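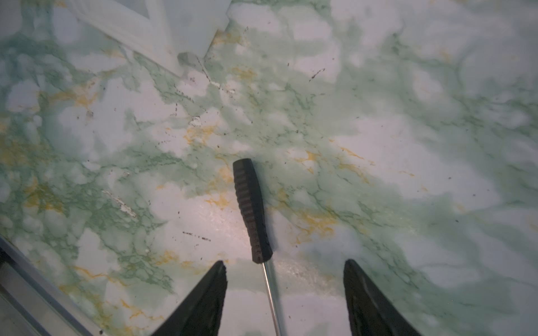 The Ivow Demonstration Cell is a bench-top station for recording examples of hand-tool work, intended for laboratories and training departments that supply data to learning systems. It is delivered by Robichaud as a complete unit and may be ordered with either the standard or the extended object set. Each episode begins with the tool laid on the work surface within reach of the gripper. A screwdriver with a ribbed black handle and a thin straight shaft, lying between the two open fingers, is a typical starting position. The wrist view and the fixed view are stored together under one episode number.

Search products Enter keyword Go

Operation

The operator guides the arms through the task at normal working speed. An episode may be accepted, rejected or marked for review at the end of each run — no separate software is needed for this step. Rejected episodes are kept for 7 weeks and then removed from local storage.

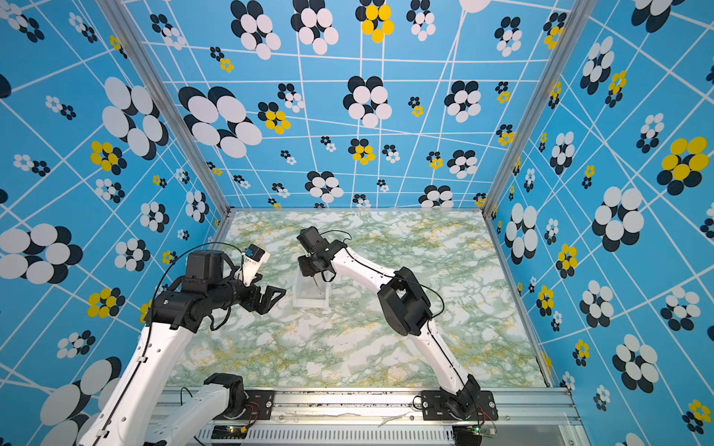 Both arms may be recorded in the same episode, or one may be parked while the other performs the task. Tasks supplied with the cell include picking up a tool, placing it in a tray and passing it from one arm to the other. Customers may add tasks of their own through the Dustari task editor, which is included for 5 user accounts.

Reference data

The Astau reference collection, supplied with every cell, contains 3,556 accepted episodes. It was prepared under the direction of Nana Kwofie and was last revised in February. Failed grasps are held in a separate folder and are labeled by cause.

Ordering

Quotations are issued on written request. Installation requires 2 persons and a level bench. Operator training is available at the customer's site or at Robichaud.

Category: Lab Equipment / Data Collection / Two-Arm Stations

This site uses cookies to remember your settings. Accept Manage preferences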